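A place for every button

Annelies Ruchti kept her buttons in biscuit tins. When she moved to a smaller flat in Sodosdale in March, her niece Rahel took the tins home and spent most of a wet weekend on the floor with them. There were 560 buttons, a few dozen hooks and eyes, and a good deal of fluff.

"I wanted to find the blue ones for a cardigan," Rahel says. "After an hour I had found four, and I needed five."

She bought a divided box the following week. It is an ordinary thing, sold in hardware shops for screws and in craft shops for beads, often at quite different prices. Rahel paid 3 pounds for hers at Clostik, in the aisle with the picture hooks.
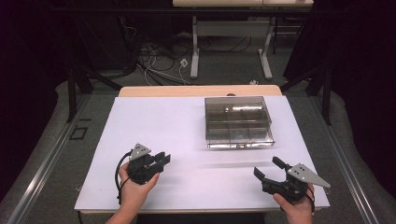

A clear plastic box with dividers. The contents can be checked with the lid shut.

Clear plastic is worth having. Tinted boxes look smart on a shelf but make navy and black hard to tell apart, and you end up opening every one. Check the catch before you buy, too. Press it shut and lift the box by its lid. If it gives in the shop, it will give on the stairs.

Notburga Holzer has run the mending table at the Jayasinghe hall for seven years and has firm views on sorting. She does it by size first and colour second. A button has to fit the hole, she says, and people will put up with a shade that is slightly off. Sets stay together on a loop of thread, whatever their size.

Othmane Younis, who repairs coats at the same table, sorts by the number of holes and thinks the rest is fuss. The two of them keep separate boxes.

Fixed dividers suit small things that never change, such as press studs. Removable ones are better for a mixed lot, though very small beads can creep underneath. A strip of felt cut to fit the bottom helps with this and also cuts down the rattle. Labels are best on the lid, in pencil on masking tape.

Rahel has now filled one box and started on a second. The fifth blue button was in the last tin, sewn to a piece of card with a spare for a raincoat.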